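Spent part of the afternoon sorting small parts into a divider box and want to write down what I've learned about these boxes. Short thread.

I've used clear compartment boxes for years, first for beads, then for screws, then for the odds and ends that live in the bottom of a desk drawer. I've bought good ones and bad ones.

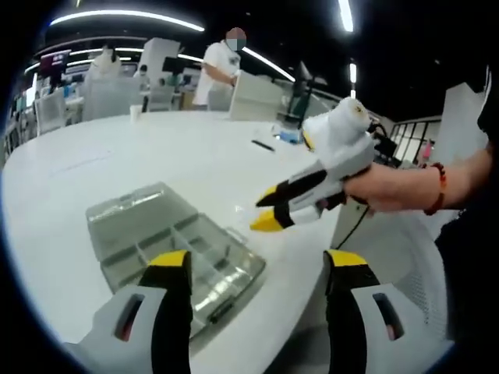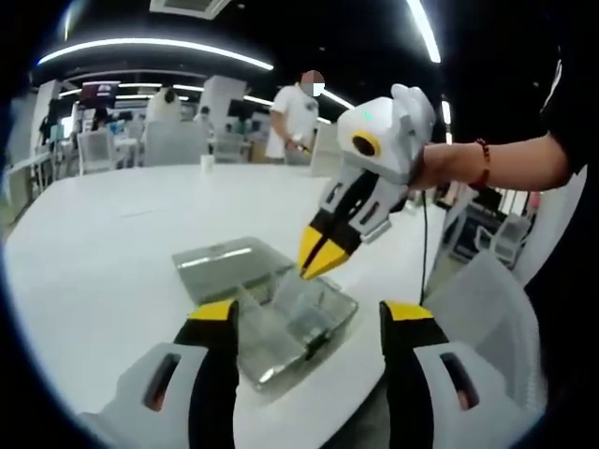

Most of what matters in a compartment box is the lid and the dividers. People look at the number of cells first, and I did too when I bought my first one. What you want to know is whether the small things stay in their own cell when the lid is down. See-through walls and a see-through lid help more than I expected. With a clear box on a white table, like the one in the photos, you can make out the partitions through the plastic, and later on you can see what's in each cell without opening anything.

Lids next. A good lid sits flat on top of the dividers all the way across. If there is a gap, thin things slide over the wall. Washers are the worst for this, then sequins, then flat beads.

To check a lid, put one thin washer in a corner cell, close the box, turn it upside down and shake it. Open it right side up. If the washer has moved next door, use that box for bigger things.

I did this with four boxes at home in January. Two passed. One let the washer move one cell over. The last one let it go all the way to the other end.

The two that passed were both Utus boxes, the flat kind. The one that failed worst was a Hoston I picked up at a hardware store because it was near the register. I still have it. It holds wall plugs now and does fine with those.

Latches. I like a latch I can open with one thumb while the box stays on the table. If it takes both hands, sooner or later the box jumps and everything ends up in one corner.

A stiff latch usually loosens after a few weeks of opening and closing. A loose latch only gets looser. Given the choice in a store I take the stiff one.

If a latch does break, a wide rubber band around the box will hold it for a long time. I have one box that has been closed that way for two years.

Fixed dividers or removable ones? I go back and forth on this. Removable ones let you make a long cell for pencils or drill bits. They also leave a hairline gap at the bottom where seed beads get stuck.

For anything smaller than a grain of rice, get fixed dividers. For hardware, removable is fine. If a removable divider keeps popping up, a dot of clear glue at each end will fix it, but then it's a fixed divider and you should be sure about where you want it.

Where you sort matters too. A big white table is the best surface I've used. Dark parts show up right away, and there's room to put the box in the middle with the piles around it.

Clear beads on a white table are a different story. For those I put down a dark dish towel. It also stops them from rolling.

Round tables are good when more than one person is sorting, with the box in reach of everybody. The only trouble is the edge. There's no corner to push a pile into, so keep the loose stuff well in from the rim.

Keep your drink at the back of the table. I've knocked a coffee into a full box once, and it took an evening to rinse and dry 240 beads on paper towels. A cup across the table from the box is a bit of a reach and that's fine.

Keep a pen out as well. If you find a size you don't recognize, write it down right then. I used to tell myself I'd measure it later, and I have a whole cell of things I was going to measure later.

Labels. I put them on the side wall, low down, with small strips of paper tape. Labels on the lid cover up the thing you bought a clear lid to see.

Don't label every cell. If it's obvious what's in there, leave it. I label sizes that look alike (3 mm and 4 mm screws, for one) and skip the rest.

How full? I stop at three quarters. With a cell filled to the top, the lid pushes parts over the wall when it closes, and you can't get a finger in to pick one out anyway.

Getting small things out: tweezers with a flat tip for beads, fingers for screws. For the last few in a corner, tip the box a little toward you and they'll slide down to the near wall. Close the lid over the other cells as far as you can while you do it.

Storage. I keep mine flat in a Sidudico drawer unit, stacked two high. Standing them on edge like books looks neat and takes up less room, but only the boxes that passed the washer check can live that way.

Cleaning is warm water and a drop of dish soap, then air dry with the lid open. Skip the dishwasher. One of my lids came out of it with a bend in the middle and it has never closed right again.

Paper towels leave fine scratches on clear plastic, by the way. An old T-shirt doesn't – I cut one up for this and still have most of it.

Right now I have 40 cells in use across all my boxes and 11 of them are some kind of screw. Next job is the button jar. My guess is it needs two boxes, and I'll start with the shirt buttons.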